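4. The Open Day at Barham

4.1 Setting and preparation

We had talked for a good while, over more cups of tea than either of us would like to admit, about whether an open day was the right place to learn anything at all. People come to an open day to enjoy themselves, and they bring their children and their shopping and their opinions, and a careful study wants quiet and the same thing done the same way every time. In the end we decided that the noise was worth having. The earlier sessions at Stultholm had all been done with people who already knew us, and who were, we suspect, a little too kind. The visitors who came to Barham on 5 June 2019 owed us nothing, and they told us what they thought (sometimes before we had finished saying hello!).

The event was put together by the second author, Farah Chong, who wrote the welcome sheet and arranged the rooms, and the demonstrations were led by Tirta Lumenta, who has a gift for handing a tool to a stranger without making a speech first. The topic of the day was tidying: how a person goes about picking through a mixed heap of household goods, and what a machine that learns from that person would need to be shown. We chose tidying because everyone has done it and almost everyone has a view on how it ought to be done. A visitor who would be shy about commenting on a welding arm will happily explain, at some length, why the bags must be dealt with before the boxes.

Each visit followed the same loose plan. A short welcome came first, in which we explained that the hand tool had no motor of its own mind and would do only what the hand asked of it. Then came a turn by one of the team, so that the visitors could watch the work from close by, and after that the visitors were offered a turn themselves. We set no time limit. A few people put the tool down almost at once, and others had to be gently reminded that there was a line behind them. A talk at the end, held standing up, was where we gathered most of the remarks reported below. We kept notes by hand and typed them up the same evening while the voices were still in our ears.
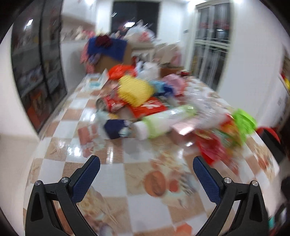
Figure 3. View over the finger pads toward the mixed pile at Barham.

Visitors did not talk about the tool nearly as much as we had guessed they would. They talked about the pile, and about where they would begin. Tirta asked each group to name a first pick before anybody touched anything, and the answers fell into two broad camps, which we came to call the top-downers and the edge-workers. The top-downers wanted whatever sat highest, and with a pile like the one in Figure 3 that meant the orange plastic bag toward the back; they reasoned that a thing with nothing on it can't bring anything else down with it. The edge-workers preferred to start with something out on its own, such as the white cardboard box lying flat to the left of the heap, and work their way in. Both camps were quite firm, and a few families were split down the middle. One grandmother told us that she would do neither, that she would take out everything made for the kitchen first, and that we should think about having a table.

4.2 What the visitors said about grip

Once a tool was in the hand, the talk turned to touch. Many visitors pressed the patterned pads with a thumb before doing anything else, and we would encourage other teams to allow for this, as it seemed to settle people. The parallel linkage was harder to get across in words than we had hoped. Farah first tried a drawing, which drew polite nods, and then simply opened and closed the jaws slowly a few times, which worked far better. After that we dropped the drawing altogether.

The remark we heard most often, in one form or another, was that boxes are easy and bags are not. A box tells you where its sides are. A thin plastic bag folds and slides about, and it can hide the weight of what's inside it, so that a person has to guess how hard to squeeze. Several visitors said they would close the jaws on a bag, lift it a very little, and wait to see what happened before going on. We had seen the same small pause at Stultholm and had taken it for nervousness. Hearing people describe it in their own words, we now think it is a way of asking the bag a question, and that a learning system should be allowed to keep it. In our first version of the software, written for the Raju project, pauses of this kind were trimmed away as wasted time, and we have since put them back.

There was also some good-natured disagreement over long packages. A little group of visitors argued that a long package should always be taken by the middle, where it balances. Others said they would take whichever end was free and drag it clear before trying to lift. We had made no allowance for dragging at all, and the rules we gave to our own team that morning talked only of lifting and placing. Three members of the team confessed over lunch that they dragged things all the time and had been a bit embarrassed about it.

4.3 Limits of the day, and what we changed

An open day gives a warm and lopsided sort of evidence. The people who came were people who like to come to such things, and the ones with the most to say naturally said it. We can't claim that the views gathered at Barham would hold for a warehouse crew, or for someone who tidies for a living. We also talked too much during the first visits, and a few of the early remarks may well be our own ideas handed back to us with a smile.

Even so, we made changes before the follow-up visit in July, at Dullodberg. The welcome was cut to a couple of sentences, the question about the first pick was kept exactly as it was, and the written rules now let a person drag, nudge or pause as they see fit. We also brought a table. The results of that second visit are taken up in Section 5, together with the notes from Stultholm.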